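Travessia de Flultau

A Travessia de Flultau é uma prova de natação em águas abertas disputada anualmente em novembro na baía de Flultau, entre a praia de Kamolrat e o antigo cais de Clevville. Integra o calendário regional de provas de fundo e é aberta a atletas federados e amadores.

Percurso

O trajeto principal acompanha a costa no sentido norte-sul e é sinalizado por boias amarelas nos trechos retos e laranja nos pontos de viragem. A largada ocorre dentro de água, às 7h, horário escolhido em função da maré enchente. Existe ainda um percurso curto, de 2 km, com chegada no mesmo pórtico.

Regulamento

O número de inscritos é limitado a 200 por edição. A partida é feita em vagas, com os federados à frente. O fato isotérmico é permitido apenas quando a temperatura da água, medida na manhã da prova, fica abaixo de 20 °C. Nadadores que não contornem todas as boias de viragem são desclassificados. O apoio é prestado por caiaques e por duas embarcações a motor, que permanecem a sotavento do pelotão.

Recordes

O melhor tempo no percurso principal é de 59 minutos, obtido numa edição com corrente favorável. A marca consta dos resultados oficiais, embora o traçado tenha sido alterado posteriormente com a deslocação da boia de Fluneck para fora da zona de baixios.

Ver também

Natação em águas abertas
Baía de Flultau
Circuito costeiro de Clevville

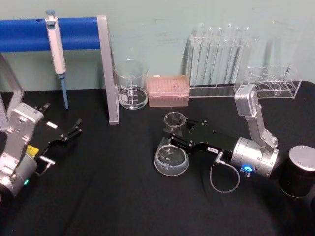 Comentários dos leitores

marefria: Falta referir que, depois da mudança da boia de Fluneck, o percurso ficou mais longo, pelo que os tempos antigos não deviam aparecer na mesma tabela. Sugiro separar os recordes por traçado.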